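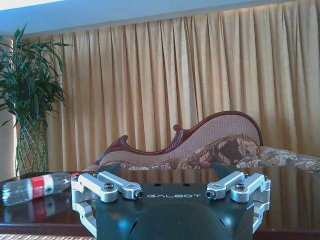 Home | About Mevia | News | Shops | Contact

Search the site Go

PRESS RELEASE

Mevia opens repair counter for household sewing machines in Grisville

GRISVILLE, December. Mevia, the family company known in the region for fabric and sewing supplies, opens this month a repair counter in its shop on Turkov Street. The counter will accept household sewing machines and overlock machines of all ages, also those which were not bought from us.

For many years our customers have asked us where they can bring a machine that skips stitches or does not start. Until now we had to send them to a workshop in another town, and the waiting time was often longer than two months. During the last year our shop received 499 such requests by telephone and at the cash desk. We have decided that it is time to answer them ourselves.

The repair counter is located at the back of the shop, behind the zippers and buttons. Customers leave the machine together with its foot pedal and power cord, and receive a paper ticket with a number. Please bring also a small piece of the fabric on which the problem appeared. A machine that works well on cotton may behave differently on denim or on knitted fabric, and our mechanics prefer to test it with the same material.

A first inspection costs 11 dollars. This amount is taken off the final bill if the customer agrees to the repair. A full service, with cleaning, oiling and adjustment of the thread tension, costs 105 dollars. Before any additional work is started, the customer receives a written price and can refuse it. In this case the machine is returned in the condition in which it was received.

Mevia has bought the complete parts stock of the former Żak workshop, which closed last spring. The stock contains 3127 parts, among them bobbin cases, feed dogs, belts and gears for older models that are no longer produced. All of them were sorted and entered in our catalog during the summer. Owners of older machines can write to us with the model number before they make the trip, and we will check if the needed part is on the shelf.

The counter does not repair industrial machines or embroidery machines with more than one needle.

In January we will also begin short evening lessons on daily care of the machine. Participants will learn how to change a needle correctly, how to clean under the needle plate and when oil is necessary. The lessons start at 6 p.m. and take place at the large cutting table. Places can be reserved in the shop.

The repair counter is open from 9 a.m. until 5 p.m. during the normal opening days of the shop. Machines can be picked up until 6 p.m.

Press contact: Mevia, Turkov Street, Grisville. Photos and price list are available on request.

Contact | © Mevia. All rights reserved. | Back to top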